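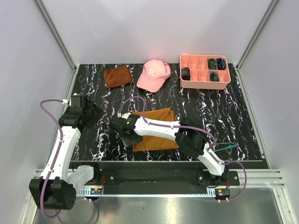 Search Varkach Reference Search

Headwear storage

Headwear storage is the keeping of hats, caps, bonnets and related articles in such a way that they hold their shape, color and surface between wearings. The term covers household practice, the methods of the hat trade, and the care of headwear in museum collections. It is usually treated as a branch of clothing care, although the problems involved differ from those of coats, shirts and other garments. Most clothing can be folded or hung without lasting harm. A hat is a shaped object, and its value to the wearer depends largely on that shape.

Terminology

The crown is the part of a hat that covers the top of the head. The brim is the projecting edge that runs around the crown, and on a cap it is limited to the front, where it is also called a bill, visor or peak. The sweatband is the strip sewn inside the base of the crown, where it meets the forehead. A hat that keeps its form through stiffening in the material is described in the trade as hard or firm, and one that can be rolled or folded is described as soft. Many modern caps fall between the two, with a stiffened front panel, a firm bill and a soft back.

The word hatbox refers to any rigid container made for a single hat or a small number of hats. Bandbox is an older word for a light container of pasteboard or thin wood, first used for collars and neckbands and later for hats, lace and other small articles of dress.

History

Before the spread of closets, household headwear was commonly kept on wall pegs or in chests. Pegs were convenient for hats in daily use, but they left a mark in the crown if a hat hung in one place for a season. Chests protected against light and dust while exposing the contents to pressure from other clothing. Better hats were often placed at the top of the chest, crown down, with gloves or stockings tucked inside.

The inventory of a hat seller in the town of Fesis, drawn up in 1710, lists round boxes with lids, blocks for the support of crowns, and a press lined with paper. The press in this case was an upright cupboard with shelves. Its shelves were set far enough apart to take a tall crown, and the lowest was reserved for unfinished work. The same document records paper in large amounts, apparently for wrapping and for packing the insides of hats sent by cart to other towns.

Boxes became common household goods as hats grew larger and more heavily trimmed. Leather cases were made for travel, often cut to follow the outline of one style of hat. Pasteboard boxes were cheaper and were frequently covered with printed paper. Sellers supplied them with new hats, and many households kept the box long after the hat had been given away, using it for letters, ribbons or sewing supplies.

Hat stands and hall trees belong mainly to the period in which visitors were expected to remove their hats at the door. These pieces held headwear for a few hours at a time and were not meant for long keeping. As formal hats fell out of daily use, the hall tree lost its place in many homes, and the top shelf of the bedroom closet took over most of its work.

The rise of the baseball cap brought a different set of needs. Caps are often owned in larger numbers than formal hats, are worn casually, and are replaced more often. Storage products for them include door racks, clip hangers, stacking trays and clear-fronted boxes.

Methods

Resting on the crown. A brimmed hat may be placed upside down on a flat surface so that its weight is carried by the crown. This method keeps the brim from flattening and is widely advised for felt and straw hats. It suits hats with a firm, level crown. Hats with a deep crease or pinch at the front may rock when placed in this way and are better supported from inside.

Internal support. A hat form, a rolled towel or a loose ball of tissue paper can be placed inside the crown. The filling should touch the sides without stretching them. Newspaper is not recommended, as the ink may transfer to the lining and the paper itself turns brown with age.

Hanging. Caps can be hung by the rear strap or by a clip on the bill. Knit hats should not be hung for long periods, as their own weight may pull them out of shape. Pegs with a wide, rounded end are preferred to narrow hooks.

Nesting. Caps of the same type are often lined up one inside another with the bills facing the same way. Nesting saves space but places pressure on the front panels. The Teditz method, named for the mill town where it was used by makers of uniform caps, limits each row to 10 caps and turns the row on its side. It remains common in stockrooms.

Boxing. A closed box gives the best protection against dust and light. The box should be wide enough to leave a gap on all sides of the brim. Storing two hats in one box is acceptable if the lower one is firm and a sheet of tissue is placed between them.

Materials and their needs

Wool and fur felt are the materials most often damaged by insects. Clothes moths lay their eggs in dark, undisturbed places, and the young feed on the fibers. Regular brushing and airing offer good protection. Cedar blocks are traditional, but their effect weakens as the scent fades, and they should not touch the felt.

Straw becomes brittle in dry rooms. A straw hat should be handled by the brim with both hands – never pinched at the top of the crown, where cracks tend to begin. Some owners place the hat in a bathroom after a hot shower so that the fibers may take up moisture before the hat is put away.

Cotton and other plant fibers are less attractive to moths but fade in strong light. Bright and pale dyes may change within a single summer if a cap is left on a sunny windowsill or the rear shelf of a car. Sweat left in the band can also cause yellow or dark marks that become harder to remove with time. For this reason a cap should be cleaned and fully dried before it is stored.

Leather and suede need moving air and should not be sealed in plastic. Silk and velvet mark easily, and their surfaces should not rest against the side of a box. Feathers, cloth flowers and other trimmings should be supported separately with small twists of tissue.

Conditions

A steady room is more important than an exact temperature. Attics and basements are poor choices in most houses, the first because of heat and the second because of damp. A shelf against an outside wall may also collect moisture in winter. Interior closets are generally suitable, provided that the headwear is kept away from pipes and light bulbs.

Dust should be removed before storage, as it holds moisture and can work its way into felt. A soft brush is used on felt, following the lie of the surface, and a dry cloth is used on smooth straw. Stored pieces should be checked at least 4 times a year. In cooler regions the change between winter and summer headwear is often made in June, when the heavier pieces can be aired outdoors in the shade.

Museum practice

Museums treat headwear as three-dimensional objects and commonly make a separate mount for each piece. The mount is built up from inert foam or padded board and covered with washed cotton or a smooth synthetic fabric. Boxes are made of acid-free board and labeled on the outside to reduce handling. Where a box has a drop front, the hat can be slid out on its mount without being lifted.

The curator Siamak Rostami set out a widely copied scheme for small collections during his work at the Lâm Museum of Dress. It divides headwear into 12 groups according to the part of the object that bears weight, in place of the usual division by period or wearer. A military cap and a child's bonnet may therefore share a shelf. Critics of the scheme have noted that it makes browsing difficult without a good catalog – a point Rostami accepted in his later notes.

Stains, creases and repairs are not always removed in museum work. A worn sweatband may show how a hat was adjusted for a second owner, and a flattened brim may be part of its known history. Treatment is normally limited to what is needed to keep the object stable.

Travel

Soft hats may be rolled and placed in a shoe or along the side of a suitcase. A cap is usually packed with its crown filled and its bill laid against a flat wall of the case. Folding the crown inward is common but may crease a stiffened front panel. Firm hats are best worn or carried. If one must be packed, the crown is filled with socks or other soft items, the hat is set upside down on a layer of clothing, and further clothing is placed under and around the brim until it is level.

See also

Bandbox
Clothes moth
Hat block
Millinery
Textile conservation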